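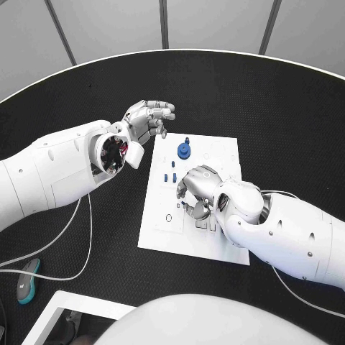

Raimo Laaksonen wrote in to ask when one of these will empty his dishwasher, and whether he should stop doing it himself in the meantime. Keep at it, Raimo.

What you can do tonight is run the peg test and find out where things stand. A board, some small blue parts, outlines to put them on. Any machine that wants to be let near your forks should pass it first.

Step 1. Put the board in the middle of the table, where both hands can get at it. Tape it down if it slides. Set the parts out beside their outlines.

Step 2. Start with the pegs. They are the mean ones. A fat cylinder forgives a sloppy grip and a thin peg does not, much like a teaspoon. 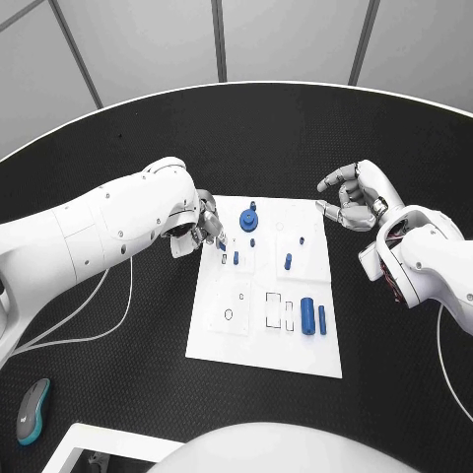
Household Machines, Issue 24, page 5

Step 3. Pick one hand to work and park the other above the board. Two busy hands over a small board get in each other's way, as anyone who has shared a kitchen knows.

Step 4. Start the clock when a fingertip touches a part. Stop it when the part is where it belongs and the hand has let go. Letting go counts. Plenty of machines can hold a peg beautifully until March. 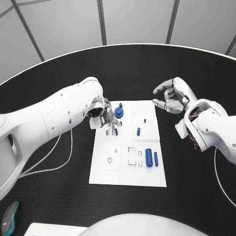

Valtteri Ahonen objects that a peg board is no chore at all, and that he has never once come home to a sink full of pegs. Fair enough. But a sock drawer is harder, a wet pan is harder still, and a shop floor wants the same small part placed 837 times before lunch with no sighing.

Step 5. Write down every drop, including the ones you'd like to blame on the table. Then turn the board a little and run it again.
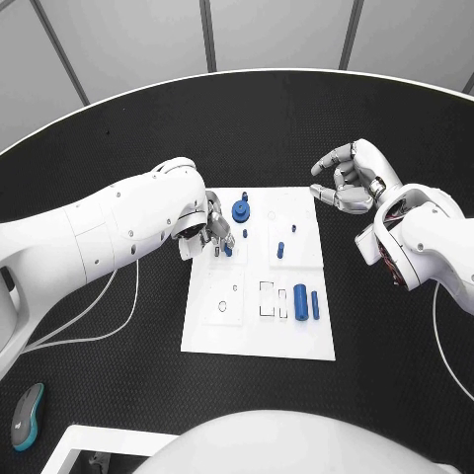 Compare the two sheets. If the drops pile up on the second one, your machine has learned one board in one spot, and the dishwasher stays yours for now. If they match, try clothespins, then teaspoons. Leave the good glasses in the cupboard.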